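Sedside - About us

We write the software that sits between a robot arm and whoever has to explain what the robot arm just did. There are six of us. We have an office in Ramness with a good kettle and a bad parking lot, and we have been here long enough to stop apologizing for either.

Sedside was started by Sosina Moges, who had spent years tuning grasp planners for other people and noticed that most of her time went into finding out why a perfectly good plan had gone sour between the planner and the fingers. The planner blamed the camera. The camera blamed the calibration. The calibration file had last been touched in May, by someone who had left. She wrote a small tool to line up all the logs on one clock, and then people began asking for it.

That tool is now called Amundsen, on the grounds that it gets there and back. It records joint states, gripper commands and every camera on the same timeline, so you can stop at any moment and ask what each part of the system believed. The beliefs rarely agree. This is where our invoices come from.
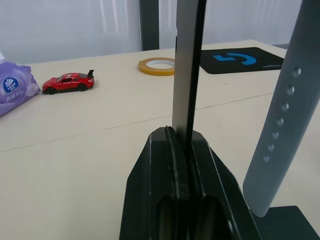

From the wrist camera: a strap with holes in it, and a tabletop with a seam for the segmentation to argue about.

Our second product is Virska, a motion planner for two arms sharing one table. One arm is a solved problem, or so we are told by people selling one arm. Two arms have to agree on who goes first, who is holding what, and whose elbow that is. Virska replans 20 times a second and keeps a written record of each decision, including the embarrassing ones. We test both products on small, awkward things such as straps and watches - flat parts, bendy parts, and shiny faces that depth cameras treat as a rumor. 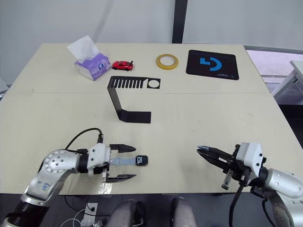 Do we need to buy your robot to use your software?
We don't sell robots. Virska talks to most arms that accept joint position commands, and Amundsen will log anything that can put a timestamp on a message. If yours can't, write to us anyway and we'll be sympathetic.

Our regression set holds some 2,000 recorded runs, and every release has to replay all of them before it goes out. Handovers are the part that keeps us modest. Both grippers need a hold on the object at once, for a short while, without turning it into a tug of war, and each wrist camera mostly sees the other gripper.
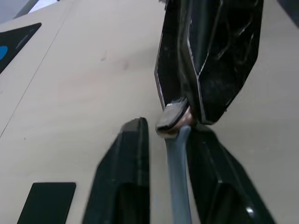 Two grippers meeting at one handle, seen from the lower one.

We take on three outside projects at a time. To ask about the next opening, use the contact form, which goes to Sosina. She reads log files for pleasure, so feel free to attach one.

Page last updated Dec 9, 2018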